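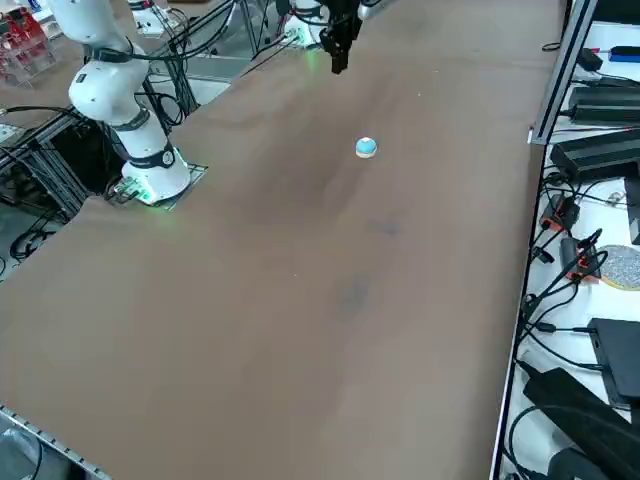

Girnier Bench Top, Large, Brown

Item group: Work surfaces and tops
Sold by: Zallard
Price: $1,119, top only
Shipping: freight, curbside

Overview

The Girnier Bench Top is a large wooden work surface with a smooth face and a brown finish. It is supplied without legs, drawers or a back rail. The buyer provides the base. Most orders go to workshops and test rooms that already have a frame and need a flat, repairable surface to go on it.

The color is applied as a stain under a clear matte topcoat. Tone varies over the face, with lighter and darker patches, and no two tops match exactly. Buyers placing tops side by side should order them together and note this on the order so they can be picked from the same batch.

Specification

Material: wood, stained brown
Face finish: clear matte, 3 coats
Underside finish: sealed, unstained
Edges: square, lightly eased by hand
Rated load, evenly distributed: 100 kg on a full perimeter frame
Mounting: from below, into pilot holes drilled by the installer
Use: indoor, dry rooms only
Warranty: 2 years against splitting and finish failure

The load rating assumes support along all sides. Tops carried on trestles or on corner posts alone are not rated. For equipment that puts a steady load on a small area, spread the load with a metal plate between the equipment foot and the wood.

Surface behavior

The matte topcoat has low glare under overhead lighting and wipes clean with a damp cloth. It is not a hard laminate. Small round items such as balls and dowels will roll if the base is out of level, so check level in both directions before the final tightening and again after the top has been loaded for a week.

Dark smudges and small spot marks can appear with use. Rubber feet, graphite and machine oil are the usual sources. Try a cloth with mild soap first. If a mark stays, rub lightly along the grain with a fine abrasive pad and recoat the area. Do not use acetone. Stains that have reached the wood will not lift, and they do not affect the load rating.

Fitting to a frame

Bench frames in aluminum extrusion and in welded steel are both suitable. Fasten through slotted brackets so the wood can move with changes in humidity. Fixed screws through round holes are the most common cause of split tops returned to us.

Posts can run up past the edge of the top. Leave a small gap between post and wood. Clamp-on accessories may be used on any edge, with a pad under the jaw.

Plates may be bolted to the face near an edge. Drill from the face side with a backing board underneath and seal the bore with finish before inserting the bolt. Holes drilled by the customer are not covered by the warranty, though a split that starts elsewhere still is.

Run cables off the side of the top where possible. Grommet cutouts are available to order and must be marked on the drawing form. Cutouts close to a corner will be declined.

In the carton

Bench top
Slotted brackets and wood screws
Touch-up finish, small can
Drilling and care sheet

Handling

Store flat and off the floor. Let the top sit unwrapped in the room where it will be used before fitting it. Lift by the long edges.

Related items

Hitusik perimeter frame, steel
Bainbridge leveling feet, set
Girnier touch-up finish, brown

Orders and drawings

Send cutout drawings to Ragnheiður Kirkegaard in the order office. Questions on loading and frame compatibility go to Emmanuel Mwaipopo. Tops with cutouts are made to order and cannot be returned. The current price list runs through June.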